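Ladix Caixa de Autor — edição para colecionadores de cinema

Código do produto: 1527
Disponibilidade: em stock
Expedição a partir de 4 de novembro

Quem gosta de cinema sabe o que é andar anos atrás de um filme que passou uma vez num festival, ganhou um prémio e depois desapareceu. Foi o que aconteceu com quase tudo o que a atriz Siriporn Kaewkla fez antes de Dreltside, e por isso ficámos tão contentes quando esta caixa chegou ao nosso catálogo! São 11 discos, com todas as longas-metragens dela até à data, três curtas que nunca tinham saído em formato físico e um livro que, só por si, já dava para uma tarde inteira no sofá.

A caixa abre com Darnley, o filme de estreia, em que ela faz de empregada de um hotel de montanha fora de época (fala pouquíssimo e não se consegue olhar para mais ninguém). A cópia foi restaurada a partir do negativo original e a diferença em relação ao DVD antigo é enorme, sobretudo nas cenas noturnas, que antes eram uma mancha cinzenta. O som também foi tratado de raiz. Quem só conhece o filme de uma gravação da televisão vai ouvir diálogos que lhe tinham escapado.

Depois há Dreltside, claro, nas duas montagens. A versão de sala tem 147 minutos e a versão longa vem num disco à parte, com comentário áudio da própria atriz e do realizador, Živković, que passam metade do tempo a discordar um do outro sobre a cena da estação. É um comentário delicioso, com histórias de rodagem, silêncios compridos e uma gargalhada que faz saturar o microfone.

O livro tem capa dura, lombada cosida e papel mate. Inclui uma entrevista longa, fotografias de rodagem a preto e branco, páginas do guião de Dreltside anotadas à mão e um ensaio sobre os papéis secundários, que são uma parte da carreira de que se fala pouco. Os textos estão em português e inglês, lado a lado.

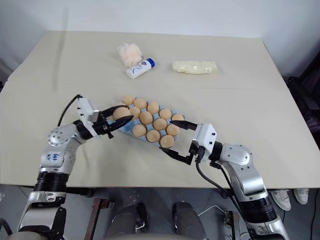

Esponja de rede cor de pêssego e frasco branco de tampa azul.

A embalagem é uma caixa rígida de cartão forrado, com tabuleiros que saem de lado, um por disco. Gostamos muito deste sistema: os discos não ficam presos por aqueles dentes de plástico que se partem à segunda utilização, e cada tabuleiro tem o título gravado na aresta. A caixa fica bem deitada ou ao alto, e cabe numa prateleira normal de livros de arte.

O que vem na caixa
11 discos Blu-ray
Livro de capa dura, bilingue
Dois cartazes dobrados (Darnley e Dreltside, versões de estreia)
Cartão numerado

Características
Imagem: formato original de cada filme
Áudio: versão original, com mistura estéreo ou 5.1 conforme o título
Legendas: português, inglês, francês; legendas para surdos em português nas longas-metragens
Região: livre
Tiragem: 708 exemplares

Os extras estão espalhados pelos vários discos e não reunidos num só, o que no início nos pareceu confuso, mas acaba por ser prático: vê-se o filme e o material que lhe diz respeito está logo ali. Destaque para a conversa filmada depois da antestreia de Dreltside, em setembro, e para os testes de casting de Darnley, sem cortes — vale a pena ver estes últimos só depois do filme.

Uma nota para quem já tem a edição simples de Dreltside: o disco da versão de sala é o mesmo, com a mesma codificação. A versão longa, o comentário e as curtas só existem aqui.

Envio e devoluções
A caixa segue em embalagem dupla, com cantos reforçados. Se chegar amolgada, escreva-nos com o número da encomenda e tratamos da troca enquanto houver exemplares. Aceitamos devoluções de caixas seladas no prazo de 30 dias. O número do cartão é atribuído por ordem de expedição e não pode ser escolhido.

Também no catálogo
Dreltside, edição simples em Blu-ray
Dreltside, banda sonora em vinil
Živković: as curtas de escola, DVD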